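A Day at the Robot Lab: How Does a Robot Learn to Pour?

Have you ever filled a glass all the way to the top and then tried to carry it? Your eyes watch the water, your fingers squeeze just enough, and your arm slows down before you spill. You do all of that without thinking. A robot has to learn every bit of it!

On November 13, 2019, the Trernar robot lab opened its doors to families, and we got to go. Our guide was Lucie Fortin, an engineer who works on a robot named Porkano. Porkano has two arms and no legs, and it is about as tall as a fourth grader – if the fourth grader is standing on a box.

Lucie's team wants Porkano to help in science labs, where people move small amounts of liquid from one container to another all day long. It's slow work, and your hand gets tired. So the first thing she showed us was the practice table.
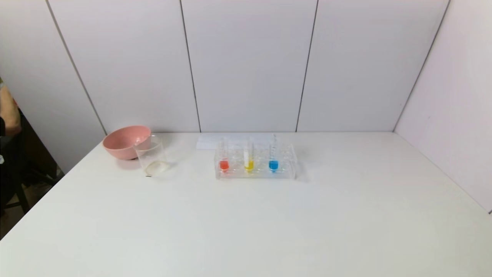 Red, yellow and blue liquids in the test tube rack, with a pink bowl and a glass beaker next to them.

Do you see how plain the walls and the table are? A robot looks at the world through cameras, and a camera picks up everything: posters, coats, a cat walking by. Plain walls make it easier for the robot to find the things it needs.

Clear things are the tricky part. Glass lets light through, so a robot can look right at a beaker and see the wall behind it instead! Bright colors help a lot. Porkano may not be sure where the glass ends, but it can spot a patch of blue.

So how does it practice? First a person does the job while the computer records each move. Then the robot tries to copy it. Then it tries again, and again. Lucie said Porkano has made 1,129 practice pours so far, and she wants to reach 3,000 by May. (I asked if it ever gets bored. It doesn't, but Lucie does, a little.)

Try it at home! Put one hand over one eye and pour water from a cup into a bowl in the sink. Is it harder to tell how far away the bowl is? Many robots use two cameras for the same reason you use two eyes.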